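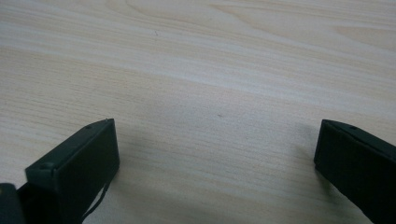

Attachment 1: tabletop surface, upper area brighter

Ticket 2791
Opened: 2026-06-26
Customer: Ornella Melis
Product: Todelia table, light wood grain
Subject: Pale area on tabletop
Status: Waiting on customer

Ornella Melis
The table was delivered by Marwat and I put it together the same evening. One part of the top looks paler than the rest. I have wiped it with a damp cloth and then with dish soap and it looks the same. I don't know if this is a finish problem or just the pattern. The order number ends in 609.

Shamim Jatoi, Nesell support
Thanks for the photo. The grain on this top runs in long curves, with tan bands and almost white streaks next to each other. The wavy arcs and the faint oval are part of the grain pattern and are not covered as a defect. The lighting could also account for some of the difference. Please try these before we go further:
1. Close the blinds and look at the top under a ceiling light only.
2. Turn the table halfway around and check whether the pale area moves with it.
3. Run a dry fingertip over the spot and tell us if it feels rough or sticky.
Please don't use polish or a scrub pad in the meantime.

Ornella Melis
Did 1 and 3. With the blinds closed it is harder to see but I still think it's there. Feels smooth. I need a second person to turn the table, so step 2 will have to wait until Sunday.

Shamim Jatoi, Nesell support
That's fine. I've left the ticket open and passed the photo to Yasir Kakakhel in finishes. Reply here once you have turned it.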